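Changing careers into web development: your questions, answered with a sigh

Fiker runs a 20-week evening course for people who already have a perfectly good job and would like a different one. These are the questions that arrive in our inbox most often, some of them at three in the morning.
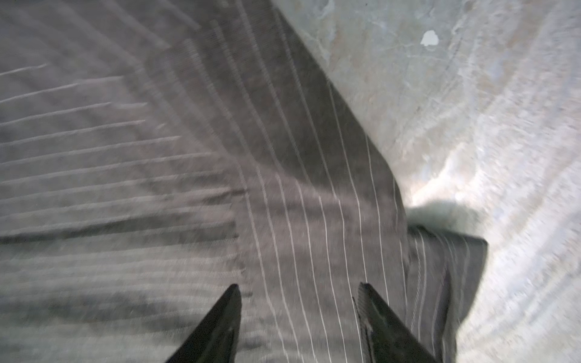

We have tried to keep the answers short. Where an answer is long, it's usually because the short one started an argument in the office.

Do I need to be good at maths?

No. You need to be able to add up, work out a percentage and not panic when something is divided by something else. Most web work is closer to filing than to algebra. If you want to build graphics engines later on, you'll need the maths then, and by that point you'll be able to complain about it with other people who build graphics engines.

I have a degree in something unrelated. Is that a problem?

Only at family dinners. We've taught people with degrees in theology, fisheries and the clarinet. Language graduates tend to do well once they forgive the computer for being so literal. Put the degree on your CV and stop apologising for it.

Am I too old?

You haven't told us how old you are, and we'd ask you not to. The application form has no box for it. Older students generally read the error message before asking for help, so the tutors are fond of them.

Do I need an expensive laptop?

Anything that can run a browser and a text editor at the same time without sounding like a hairdryer will do. Please don't buy a new machine before the second week. If you drop out in the first, you'll have an expensive way of watching films.

Which language will I learn?

HTML and CSS to begin with, then JavaScript, then a bit of SQL. Every year someone writes to say we should be teaching something else, and every year it's a different something else.

How many hours a week does it take?

Two evening classes of two hours each, and then the homework, for which you should allow another eight. People with small children do it in odd half hours. People without small children do it all on Sunday night and tell us it was too hard.

Can I do it without giving up my job?

Yes, and we'd rather you kept it. The course was set up for people who work in the day. A student with a salary coming in makes calmer decisions than one watching the savings go down. There's plenty of time to resign dramatically once you've got an offer in writing.

What does it cost?

The full course is £2,251. You can pay it all at once, or put down £900 and spread the rest over six months at no extra charge. Yes, it's an odd figure. We worked out what the course costs us to run and then forgot to round it.

Is there a discount?

There's a bursary for two students in each intake. You apply for it on the same form, in the box marked "Anything else", where most people write "no".

Where are classes held?

Online, or in person at our rooms in Dranitz, on the second floor above the Papadopoulos bakery. In-person students learn slightly more and eat considerably more. The lift is small but it works, and there's step-free access from the car park at the back.

What happens if I miss a class?

It's recorded and put up by noon the next day. Miss three in a row and a tutor will send you a friendly message. Miss five and the message will still be friendly, but shorter.

Is there an exam?

No. There's a final project, which you choose yourself. It has to work, it has to be on the open web and you have to explain it to a small group of people who will ask why you did it that way. "I found it on a forum" is an acceptable answer if you can say what it does.

Please may I build a to-do list?

You may. We have seen 92 of them.

Will I get a job at the end?

We don't promise one, and you should be wary of any school that does. What we can offer is a portfolio, two practice interviews and a day at Brirau, a web agency that lets our students sit in on real meetings. Several have come back saying they hadn't realised how much of the work was talking. It's better to find that out before you pay the last instalment.

What should I wear to an interview?

Something clean that you can sit down in. If you own a suit and like it, wear it. You may well be the only one in the room, and there are worse ways to be remembered. For a video interview, dress the lower half as well. You will need to stand up and shut a door.

Everyone else seems to understand it already. Is it just me?

It's the question we get most in week four, from nearly everybody in the group, sent privately.

Could I just learn it all for free?

Yes. Everything we teach is somewhere on the internet, most of it well explained. What you pay us for is the order it comes in, someone to ask, and a deadline. If you can manage without those, keep your money and send us a postcard.

When does the next course start?

We run one intake in February and another in autumn. Dates go on the course page as soon as the tutors have agreed on them, so check back now and then. You can join the waiting list at any time and leave it just as easily.

I still have a question.

Use the contact form. We reply within two working days, and the three-in-the-morning ones get answered after breakfast.

Page last updated: 2021-05-04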